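How does a website decide what you're allowed to say?

Have you ever written a comment under a video or a story, pressed the button, and then found that it didn't appear straight away? Perhaps a little message popped up saying "waiting to be checked". It can feel a bit rude, can't it, as if somebody had put a hand over your mouth! So let's have a good long look at what is going on behind that message.

Checking what people post is called moderation, and the people who do it are called moderators. Let's pretend for a moment that you write stories on a site called Tralleo, where lots of children share their writing. Every site like Tralleo has a list of rules. Some are short (one I read had only 9 rules, and you could learn them over breakfast) and some go on and on. The longest I have ever sat down with had 161, and I'm sorry to say I needed two cups of tea and a biscuit to reach the end of it.

First, a computer program reads your words, looking for things like swearing, or a home address, or a phone number. Programs are very quick, but they aren't very good at jokes, and they can muddle up a friendly "I'll get you for that!" with a real threat. When the program isn't sure, it passes your words along to a person, who reads them properly and decides.
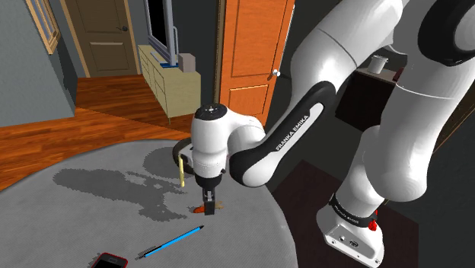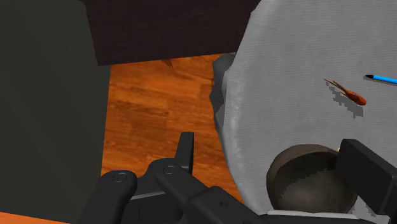

Agata Ruggiero wrote to us to say that her comment about a school election was taken down in May and she was never told which rule she had broken. She thinks every site should have to give a reason, and a way to ask for a second look.

Lots of grown-ups agree with her. In some countries there are laws saying that big sites must explain themselves. In other countries the government tells sites what to remove, and that can include news or opinions the government simply doesn't like. When that happens we call it censorship, and it's a word worth remembering.

The tricky bit is that people don't always agree where looking after readers stops and censorship starts. You might like to talk about it at home, or try writing 3 rules of your own for a comments page and see whether your family would keep to them.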